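Why Tools Have a Home
A Jellanby Learning Page for Young Readers

A hex key is a tool for turning a certain kind of screw. The top of the screw has a small hole with six sides, and the end of the key has six sides as well. When the two are the same size, the key fits snugly and the screw can be turned.

Some hex keys are bent pieces of metal shaped like the letter L. Others have a handle across the top, so that the whole tool looks like the letter T. This second kind is called a T-handle hex key. The wide handle gives the hand more to hold, and the long metal part, called the shaft, can reach screws that are deep inside a machine or a piece of furniture.

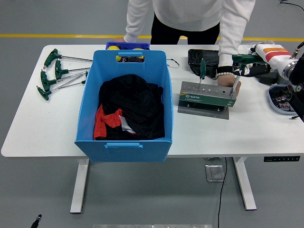 People who work with tools often keep them in a holder. A holder for T-handle keys has a row of round holes along the top. Each shaft slides down into a hole and the handle stays up where it is easy to grip. A worker can then see at once which tools are in place and which are still on the table.

Putting tools away is a job in itself, and it is done one tool at a time. The worker picks up the key by its handle, points the shaft down, finds the hole and lowers the key gently. In many workshops the keys are placed in order of size, from the smallest to the largest.

Other things need a home too. Clothes may go in a bin with handles, and balls may go in a container of their own. Small parts should never be dropped in with clothing. They are hard to find again and may end up in the wash.

Words to Know
Shaft: the long, thin part of a tool.
Hex: a short way of saying hexagon, a shape with six sides.
Grip: to hold something firmly.

Try It at Home
Ask an adult to show you a hex key. Look closely at the tip and count the sides. Always have an adult with you when you handle tools, and return each one to its place when you have finished.

Text by Krisztina Szénási for the Jellanby children's pages.

231 shares | 16 comments
Contact Jellanby | Copyright Jellanby. All rights reserved. | Back to top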